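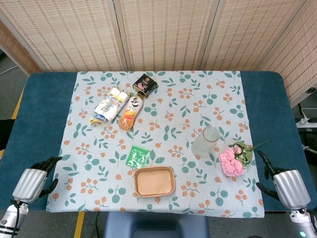
The berry tablecloth, with a snack and a bottle on it.

Grurora notes

Hello! This is the folder of worldbuilding notes for my fantasy series, which I've been calling Grurora since the first notebook and am now too stubborn to rename. Kanako Arai asked if she could borrow the river calendar for a short story, and then two more people asked, so I've tidied everything up and put it where anyone can get at it.

What's in it

There are 3,239 entries, one per line, in a plain text file called notes.txt. Each has a name, a type (person, place, beast, custom, oath), the book it first turns up in and whatever I scribbled beside it. Nearly 344 of them are oaths and insults. I got carried away during book two, when the ferrymen wouldn't stop arguing!

The other file, maps.txt, gives walking times between towns. Stedis to Erkar is five days on foot, or seven if the marsh is up, and I've stuck to that everywhere except chapter nine of the first book, where Captain El-Sayed manages it overnight. A reader wrote to me about it. I'm leaving him his horse and saying no more.

Things to know before you use it

Spellings wander. Anything from the early notebooks may have a doubled vowel that I dropped later, so search for both. Entries with a question mark in front are ideas I haven't settled, and a few contradict each other (the moon has two birthdays, for instance).

There are spoilers for the first three books and a small one for the fourth, which I'm still drafting and hope to finish by December. The giant otters are staying in, whatever my sister thinks of them.

Using it

Help yourself to names, customs and beasts for your own stories or games. Please don't copy whole entries into something you're selling without asking me first.

Ximena Salinas checked the place names and caught dozens of repeats. If you spot another, send me the line number and I'll fix it in the next tidy-up.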